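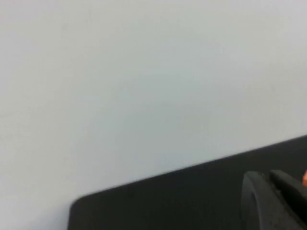 設備調達係_K　さんの返信
評価貸出の契約条件についてお尋ねいたします。Gidholm卓上アームキットの貸出期間は6週間と案内されておりますが、これは機材の到着日からの起算でしょうか、それとも利用登録の完了日からの起算でしょうか。当方では登録手続に日数を要し、実質的な評価期間が短くなることを懸念しております。

実習棟管理　さんの投稿（スレッド作成者）
ご質問ありがとうございます。本校の契約では到着日からの起算でした。登録の遅れによる延長は認められておりません。ただし、代理店のPradoに事前に申し出たところ、発送日を登録完了後に調整していただけました。契約書に記載のある事項ではありませんので、書面での確認をお勧めいたします。

遅くなりましたが、本スレッドの趣旨を改めて記します。本校では3月よりGidholm卓上アームキットを2台借用し、把持・移載実習の教材としての適否を検討してまいりました。構成はアーム本体、手首カメラ、交換式の指部品、および学習支援サービス「Willovau」の利用権です。本校としての採否は未定であり、他機関のご経験を伺えれば幸いです。

現時点の所見は次のとおりです。
・設置から初回動作までの手順書は日本語で整っており、学生のみでも作業可能でした。
・手首カメラの取付角は固定です。対象物に接近すると手前の物体が視野の大部分を占めるため、作業全体の把握には固定カメラの併用が必要と考えます。
・Willovauの操作画面は一部が英語のままです。
・指部品の予備は標準構成に含まれません。

計測室_北　さんの返信
手首カメラの件、同意いたしかねる部分があります。視野が狭いことは近接把持のための設計上の選択であり、教材としてはむしろ適切ではないでしょうか。俯瞰の固定カメラを加えますと、学生は俯瞰映像にのみ依存するようになります。当研究室では手首側の映像だけで把持位置を判断させる課題を先に課しております。

実習棟管理　さんの返信
ご指摘の教育的意義は理解いたします。一方、本校の実習は安全教育を兼ねており、監督者が別室の画面で作業域を確認する必要があります。その用途には手首カメラのみでは不足する、という趣旨でした。所見の書き方が不十分でしたので訂正いたします。

高専機械科共用　さんの返信
指部品について補足いたします。当科では標準の指に代えてRustoの交換用セットを使用しております。装着自体は容易ですが、Gidholmの設定画面に該当する型式の選択肢がなく、開口幅を手入力する必要がありました。入力値を誤ると閉じ側の限界で保護停止がかかります。授業中に複数の班で同時に発生し、復旧に相応の時間を取られました。

設備調達係_K　さんの返信
社外品の指を装着した場合、保証の扱いはどのようになりますか。当方の規程では、保証が失効する改造は事前承認の対象となります。

高専機械科共用　さんの返信
Pradoからの回答では、本体の12か月保証は継続し、指部品に起因する駆動部の損傷のみ対象外とのことでした。ただし、起因の判定は先方が行います。この点について当科は十分に納得しているわけではありません。

計測室_北　さんの返信
判定基準が公開されていない以上、実質的には保証がないものとして予算を組むべきと考えます。当研究室では駆動部の交換費用を初年度から計上いたしました。

高専機械科共用　さんの返信
そこまで悲観的に見る必要はないと思います。当科では一度、手首関節の異音で修理に出しましたが、社外品の指を付けたまま無償で処理されました。事例が一件に過ぎないことは承知しております。

実習棟管理　さんの投稿
移載課題の進捗を共有いたします。机上に畝のある黒い敷物を敷き、淡黄色のブロックと、内側が黄色のカップを対象物として用いております。課題の内容はブロックの把持とカップへの投入です。動作記録はWillovauに送信し、班ごとに再学習を行う計画です。

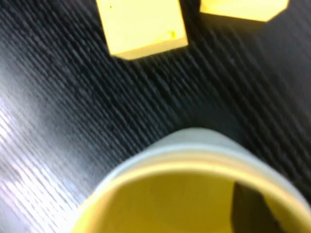

照明担当_南館　さんの返信
対象物の色の選定について、再考をお勧めいたします。ブロックと容器の内側が同系色ですと、投入後の有無を色のみで判定する初期設定のままでは誤判定が増えるおそれがあります。当館の評価でも同様の条件で苦労し、最終的に容器を別色のものに替えました。併せて、黒い敷物であっても光の方向によっては畝が白く反射いたします。照明の位置を変えるか、拡散板を入れることをご検討ください。

実習棟管理　さんの返信
ご助言ありがとうございます。左側に反射の強い箇所があることは当方でも確認しております。照明は天井灯のみで運用しておりましたので、拡散板を手配いたします。容器の色につきましては、判定の難しさ自体を課題に含める案もあり、担当教員の間で意見が分かれております。

計測室_北　さんの返信
難しさを課題に含めるのであれば、先に成功しやすい条件で基準値を取得しておくべきです。条件を同時に複数変更いたしますと、Willovau側の再学習の効果と照明の効果とを分離できません。記録の比較機能も、条件の異なる記録を自動では区別いたしません。

照明担当_南館　さんの返信
比較機能については、記録に付すメモ欄を検索条件に使えます。当館では照明条件の略号を必ず記入させています。手作業ですので記入漏れは生じますが、後日の集計には十分でした。

設備調達係_K　さんの返信
Willovauの利用料について教えてください。貸出終了後に購入へ移行した場合、利用権は継続されるのでしょうか。

実習棟管理　さんの返信
購入時には別契約となります。評価期間中の再学習の計算時間は最大62時間まで無償でしたが、購入後は従量制に移行するとの説明を受けました。評価中に蓄積した記録は引き継ぎ可能です。学習済みの設定については、引き継ぎに申請書の提出を要します。

高専機械科共用　さんの返信
当科はWillovauを契約せず、本体のみを購入いたしました。再学習は学内の計算機で行っております。記録形式は公開されており、変換に特段の支障はありませんでした。運用できる教員がいる機関であれば、こちらが経済的と考えます。

照明担当_南館　さんの返信
その教員が異動した場合の対応はどのようにお考えでしょうか。当館は前任者の作成した変換手順を誰も保守できなくなり、結局サービス契約に戻した経緯があります。費用の比較には、引き継ぎ資料の整備に要する時間も算入すべきです。

高専機械科共用　さんの返信
手順書は整備しておりますが、ご指摘のとおり担当者への依存は残っております。次年度の計画で複数名体制とするよう申し入れます。

実習棟管理　さんの投稿
皆様のご意見を踏まえ、本校では当面、次の方針といたします。
・容器と敷物は現行のまま、照明条件のみを変更して記録を取得する。
・指部品は標準品を継続使用し、予備を別途購入する。
・Willovauの従量料金について、Pradoに見積りを依頼する。
見積りの依頼書は2023/05/31付で送付いたしました。金額の公表可否を先方に照会しておりますので、回答があり次第、本スレッドに追記いたします。

設備調達係_K　さんの返信
承知いたしました。起算日の件は、当方からも書面で照会いたします。なお、見積りに指部品の予備の単価が含まれる場合は、納期も併せてお知らせいただけますと助かります。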